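Robots on the lunch shift at Emley

I finally got over to the Emley kitchen on 3rd September, after weeks of hearing about the new packing arms from pretty much everyone I know in Olmont. If you've bought a sandwich at the train station or the hospital cafe here, there's a good chance it came out of this building. Kwiatkowski Catering makes 800 lunches a day in it, and until this summer every single one was put in its basket by hand.

Now there are 6 robot arms doing part of that job (they call the whole setup Udham, and I forgot to ask why). The sandwiches are still made by people, which I was glad to see because I'm fussy about mine! What has changed is the bit at the end, where the wrapped wedges get moved into baskets for the cafe counters. It used to mean standing in one spot from five in the morning, reaching across the same table over and over.

The kitchen has 17 people on the early shift and the company says that number is staying put through November at least. Four of them have moved off packing and onto prep, and two have been trained to look after the arms – clearing jams, swapping worn finger pads, showing the arm a new kind of basket when one comes in. Those two get a bump in pay. The prep people don't, and I heard some grumbling over that by the coffee machine.

I also heard plenty about wrists and shoulders. One woman told me she sleeps better since she came off the packing table, and then complained that she misses the chatting, as prep is noisier and everybody faces the wall. The start time has moved too, from five to half past, and that went down very well with the parents.

It isn't fast yet. I stood there with my notebook and my hairnet and watched one arm at work for a good long while, and a person would have beaten it easily. The plastic film is the tricky part, I was told, as it's slippery and shiny and no two corners fold the same way.
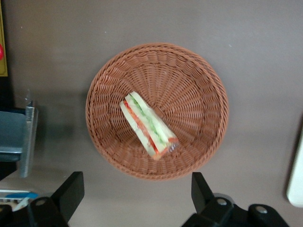
Packing was where new hires learned the job, one of the early crew told me, and she wanted to know where they were supposed to start now. You'd stand there for a month, she said, and by the end you knew every label and every customer. I put that to the shift office and got a fair answer, I think: new people will begin on labels and move to prep after 116 hours, but the plan is still being worked out with the staff.

The next meeting on pay for the prep team is in November, and I've asked if I can sit in.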